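# Baltidov Reclamation Challenge

The **Baltidov Reclamation Challenge** is an annual student robotics competition in which teams program a robotic arm to service used desktop computers. It is organized by the Baltidov Technical Institute and is open to students in the last two years of secondary school and the first two years of college. The season begins in October, when the rules are released, and closes in April with a final held at the institute's engineering hall in Borow.

The competition differs from most student robotics events in that teams do not build a robot. All entrants work with the same type of arm and the same work platform, and are judged on programming, fixture design, and written documentation.

## History

The Challenge grew out of an elective course in industrial automation at the Baltidov Technical Institute. Students in the course were asked to automate one step in the repair of office computers that local schools had retired. The first projects dealt mainly with removing side panels and drives. Instructors later added memory modules, which proved harder to handle because the latches at each end of a slot must be opened before a module can be lifted and must close again when a new one is seated.

Interest from neighboring schools led the institute to turn the course project into an open event. The first edition drew teams from Borow and Stastby only. In recent seasons more than 200 students have taken part, and a regional qualifier has been added at the Stastby College of Applied Trades.

## Format

### Qualifying round

Teams of three to six students submit a technical plan, a short video of a working motion sequence, and drawings of any fixture they intend to use. Plans are scored by a panel of instructors from the participating schools. The highest-ranked 15 teams are invited to the final.

### Final

Each team in the final is assigned a bench with a robotic arm, a slotted aluminum platform, and a desktop computer tower laid on its side with the cover removed. The model of the computer is announced at the start of the season so that teams may practice on matching units. The position of the tower on the platform may be changed by the judges before each run, within limits stated in the rules.

A run consists of tasks drawn from a published list:

* Locating the tower and reporting its position
* Removing a memory module and placing it in the fixture tray
* Seating a memory module in a named slot
* Opening or closing the processor socket lever
* Removing a drive from its bay

Students may not touch the arm, the computer, or the tray once a run has begun. A team may stop a run at any time by pressing the emergency stop, in which case the points earned up to that moment are kept and the remaining tasks are scored as zero.

## Equipment

The arm is supplied by the organizers and fitted with a two-finger gripper. Teams may replace the fingertips with parts of their own design, provided that the new parts can be removed by hand. Small cameras may be mounted at the wrist, and a fixed camera overlooks each bench. The use of both views is permitted, and most teams combine them, taking the fixed view to find the case and the wrist view for the last part of an approach.

Fixture trays are the responsibility of the teams. The tray must fit on the platform beside the computer and must hold removed parts securely. Most are 3D printed at the team's school. A design from the Barroso Vocational School, with upright posts placed among low holders, has been widely copied, and its drawings are included in the current rulebook as a reference.

The computers are donated. After the final they are inspected by students of the institute, and those in working order are passed on to libraries and community centers in the region.

## Scoring

A perfect run is worth 3000 points. Most of these are awarded for completed tasks, with the rest divided between the engineering notebook and an interview with the judges. Contact between the gripper and any part of the motherboard not involved in the task results in a deduction of 200 points. Physical damage to a board ends the run.

Time is used only to separate teams with equal scores. This rule was adopted after early editions, in which teams tended to move the arm at high speed and several processor sockets were bent. Under the present system, slow and repeatable motion is generally favored, and the notebook is expected to show how each speed setting was chosen.

The engineering notebook must record all test runs, including those that failed. Judges may ask any member of the team to explain any entry, and the interview score is reduced if only one student is able to answer.

## Educational use

Several schools have adopted the Challenge as part of their regular curriculum. At the Barroso Vocational School, the preparation period forms a full-semester course covering coordinate systems, camera calibration, gripper design, and safe work around moving machinery. Students are also taught the layout of a desktop computer and the correct handling of circuit boards before they are given access to the arm.

The Stastby College of Applied Trades runs a robotics club that meets in the evening and accepts members with no previous programming experience. New members begin by moving the arm manually and recording positions, and proceed to camera-guided motion in the second half of the season.

Teachers have noted that the cost of the arm remains the main obstacle for smaller schools. In response, the institute has opened its benches to visiting teams during the winter break and publishes the recorded motions of past finalists for use in simulation.

## Gallery 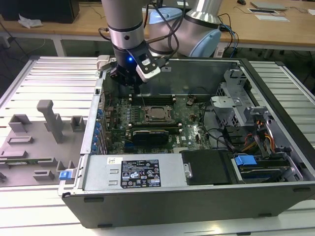
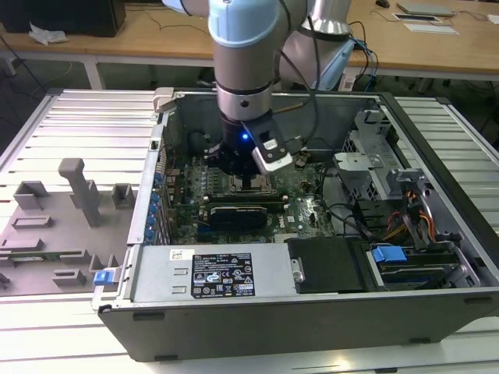
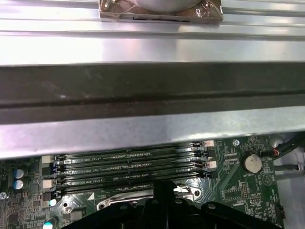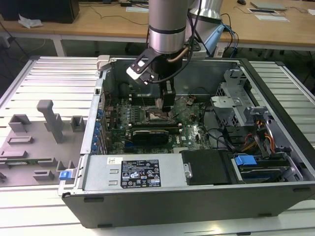 *Bench work on a desktop computer tower. The third view, from the wrist camera, shows the memory slots and the BATTERY1 label on the motherboard.*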